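Home | Talks | People | Projects | Contact

Print this page — E-mail this page

Last updated: 2019-07-29

Speaker notes, Drurnside workshop, second session
Irina Sima, Mado project

Start with the question we set ourselves. If an arm learns to turn a knob from people guiding it by hand, how many demonstrations does it need before it copes with a kitchen that has been moved? Most of you will have a number in your head. Ask for a few guesses, then go on.

The method is plain. A person holds the wrist and takes the gripper through the turn. We record joint positions and the camera view. We collected 1000 demonstrations and trained on sets of 200, 900 and the full 1000, with the same network and the same settings each time. Brelex supplied the training code. Kombo is our own labelling tool — skip it unless someone asks.

Mention that the approach matters more than the turn. Most of our failed runs went wrong in the last few centimetres, when the fingertips came in too low and met the oven door.

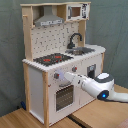
Why not just script the movement?

A script works as long as the kitchen stays where it was measured. Shift it or turn it a little and the fingers close on air, so every new position means measuring again.

Now the result. With 200 demonstrations the arm managed the knob in the positions it had seen and very few others. With 900 it handled all 4 of the test positions we held back. Going from 900 to 1000 made no difference we could measure. Say this slowly, people tend to write it down.

Then the weak points. All the demonstrations came from two people, both right-handed. We tested one kitchen only. We haven't tried it with the lights changed — planned for the autumn.

Leave the slide with the failed runs up during questions. If time is short, drop the part on labelling and go straight to the held-back positions.

Back to top | Previous talk | Next talk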